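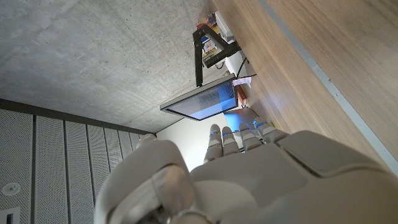
Gift books: does anyone read them after the first day?
Last updated: Sat 20 July

tadeo_tapia
Hello all. My niece finishes high school and I want to give her a book. In the shop there is a full table of small hardcovers for graduates, with one sentence on each page and a drawing. I stood there a long time and could not choose. The one I liked most is "Letters Left on the Stairs," published by Larix. It has a cloth cover and a ribbon, and the text comes from a longer essay by Candela Carretero.

My question is simple. Do young people read such a book, or does it go on the shelf the same evening? I would prefer to give something she opens more than once. English is my third language, so please excuse me if I use the wrong word for this kind of book.

marginalia_11
"Gift book" is the right word. I own the Carretero. It is pretty. I read it in the time my tea needed to cool down and I have not opened it again. The full essay is in her collection from Hembridge, in paperback, and it costs less. Buy her that one.

Ilango C.
I don't agree with this. When I left for university my aunt gave me a small book of this type, with 14 short poems and some ink drawings. I did not read it in the first year at all. In the second year I had a bad February, I was far from home and my exams went badly, and I read it every night for a week. A long book I would not have started at that moment. So I would say, do not measure the book by the first day.

The paperback from Hembridge is a good book too, but it is a different present. It asks for more time.

marginalia_11
Fine, but you remember your aunt. Would you have opened it if it came from the school?

Ilango C.
Probably not. But Tadeo is the uncle, so it works for him.

satish_a
I worked six years in a bookshop and I sold many of these in the graduation season. What I noticed is that the buyers almost never looked at the inside. They looked at the cover, the price and the size of the bag. My advice is to read the complete text in the shop before you pay. Some are written with care and some are only greeting cards with a spine.

Please also look at how it is bound. The Larix books from the first printing were sewn and they stay open flat. The later ones are glued, and my own copy of another title in the same series has lost two pages already. You can see it if you look at the top of the spine, where the pages meet the cover. If you see small folded groups of paper, it is sewn.

tadeo_tapia
Thank you, Satish, I did not know this about the binding. I will look tomorrow. Is there also a difference in the paper? I would like to write something for her inside, with a fountain pen.

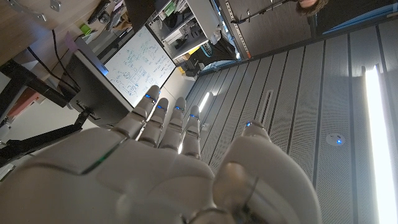 And a second question, where do I write it? My father always wrote on the first blank page, in the upper corner, very small. My wife says this is too shy and that I should use the title page.

satish_a
The paper in the Larix series is a little smooth, so the ink needs time. Leave the book open for some minutes. With a fountain pen I would try first on the last page, where a mistake does not hurt. For the place, your father's way is the usual one. On the title page it is normally the author who signs.

Palacios_reader
I write on the title page always and I will continue. It is my present.

More seriously, has anyone compared it with the Skonen edition? It has the same essay, but they kept nine of the letters and the pictures are woodcuts. I find the Larix drawings too sweet. There is a bird on almost every page. The Skonen is more sober and I think an 18-year-old would be less embarrassed to have it in her room.

marginalia_11
The Skonen is better looking, yes. But they cut the letter about the mother's coat, and that is the best one in the book. I can't recommend an edition without it.

Palacios_reader
I had forgotten that. Then I understand your point, but I still can't like the birds.

S. Villanueva
I gave the Larix to my son and the Hembridge paperback to my daughter, in different years. My son took his with him when he moved. My daughter wrote notes in all the margins of hers and then lent it to a friend, and it did not come back. I would not know which present was the better one. Does your niece read a lot, Tadeo? You did not tell us.

tadeo_tapia
She reads mostly detective novels, and very fast. She likes birds, so for me this is not a problem. I think I will take the Larix if I can find a sewn copy, and I will put a detective novel in the same package.

satish_a
Good plan. Ask them to look in the back room also, the older printings are often there.

Contact | Copyright, the forum and its members | Back to top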